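Wakel Coffee Co-op Retires the Paper Cup, Asks Customers to Please Bring One They Already Own

Most households have at least nine mugs and use two. Wakel would like to meet the other seven.

DRIVELL, January. Wakel, the member-owned coffee shop and roaster on Camach Street, will stop handing out disposable cups at the end of the month. Customers who want coffee to go can bring their own cup, borrow one of the shop's, or sit down for six minutes, a practice once widespread in Drivell and still legal.

The change follows a members' vote in the fall, which passed comfortably after the longest meeting in the co-op's history. A good part of that meeting was spent on lids.

Under the new arrangement, Wakel will put 300 loaner cups into circulation under the name Joo. A Joo cup is stoneware, holds twelve ounces, and comes with a silicone lid in one of several colors that the supplier describes as "earth tones" and the staff describes as brown. Borrowing one costs a $2 deposit, which comes back when the cup does. Cups can be returned to the shop during opening hours or left in the return crate outside the door, which locks, after an incident with a crate that didn't.

The shop went through 4000 paper cups in a typical month last year, along with the sleeves, the lids, and the second cup that people ask for because the first one is hot. Wakel's landlord has been charging extra for trash pickup for some time. The co-op wishes to be clear that its motives are environmental and also that one.

What customers can bring

Nearly any cup is welcome. It should be clean, it should have a flat bottom, and it should fit under the spout of the machine, a clearance of just over five inches. Staff will rinse a cup on request but will not wash one, and they reserve the right to look at it first. Mason jars are fine if they are meant for heat. Wine glasses aren't, and the shop would rather not go into how it knows.

Drinks will be poured by size, as before, and not by however large the cup happens to be. A customer who brings in a soup tureen and orders a small will receive a small, in a tureen.

Anyone who brings a cup from home gets a quarter off. The discount applies once per drink, not once per cup, and stacking does not help.
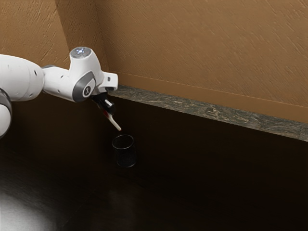

Not every member was convinced. One wrote in ahead of the vote to say that the whole point of a paper cup is that you can stop thinking about it, and that a shop asking people to carry crockery on the 7:40 bus had perhaps not been on the 7:40 bus. The letter was read aloud in full and received a round of applause from people who then voted the other way. Its author has since been seen with a travel mug, and has asked that nothing be made of it.

The co-op did take the point about the bus. The Joo lid was changed as a result and now has a small slide that closes over the opening. It has been tested at walking pace, at running-for-the-bus pace, and in the cup holder of a car driven over the railroad crossing at the bottom of Camach Street, which took out a muffler in the process. The lid held.

What the money does

Wakel expects to save a modest amount on cups and spend most of it on dish soap. A second dishwasher has been installed behind the counter, in the space where the pastry fridge was. The pastry fridge is now where the umbrella stand was. The umbrella stand is available to any member who can collect it.

Start-up costs for the Joo cups came to $2000, paid out of the reserve that members had been building toward new awnings. The old awnings will stay up another year. Customers sitting at the two outside tables on rainy mornings are advised to favor the left one.

Prices for coffee will not change. Prices for the cinnamon roll will, but that was coming anyway and has nothing to do with cups.

Questions the shop has already been asked

Several people have asked what happens if a Joo cup gets broken. The deposit covers it, and no explanation is required, although the counter staff enjoy a good one.

Others want to know whether they can keep a cup they have grown fond of. They can. The shop would call this buying it for two dollars, and would ask only that it not happen to all 300.

Orders for meetings and funerals will go out in insulated jugs with a tray of cups, to be returned by the following morning. Offices that still have a Wakel jug from before the change may bring it back at any time without comment. The shop believes there are quite a few of these.

Cold drinks are included. There will be no exception for iced coffee, which was proposed, debated at length, and defeated by people wearing coats.

Visitors from out of town who have not heard about any of this will be told kindly, and lent a cup. If they are only passing through on the way to the interstate, they can leave the cup at the Camach Street Hardware counter by the on-ramp, where it will make its way home along with the paint deliveries.

The mug shelf

For those who would rather leave a cup at the shop than carry it, Wakel is putting up a shelf along the back wall. Members may keep one mug on it. One mug means one. Mugs will be hung on numbered hooks, and the numbers have been given out by drawing lots, following a disagreement over who would get number one. Trades are allowed, and a certain amount of trading has already begun.

Mugs with slogans are permitted up to a point. The point will be found by trial and error.

Any mug left untouched for three months will be moved to the loaner pool, where it may be handed to a stranger. Owners of a sentimental disposition should plan accordingly.

Remaining stock

The shop still has part of a pallet of paper cups in the basement. These will be used up before the end of the month, and whatever remains will go to the elementary school next door, where the art room has asked for them and has promised not to say what for.

The cardboard sleeves are going to the community garden for mulch. The garden has politely said that it has enough mulch, and has been given the sleeves.

About Wakel

Wakel has roasted and poured coffee in Drivell since it took over the old shoe repair shop on Camach Street, whose sign it kept because the ladder had to be returned. It is owned by its members, who pay a small yearly fee and receive in exchange a vote, a discount on beans, and a newsletter that comes out when it comes out. The shop opens at 6:30 in the morning and closes at 4, or slightly before if the floor is being mopped.

Membership forms and the full rules for Joo cups are available at the counter. The rules run to one page, double-sided. Press inquiries can be made by telephone during opening hours, preferably not between 7:30 and 9, when the person who answers will also be making somebody's latte.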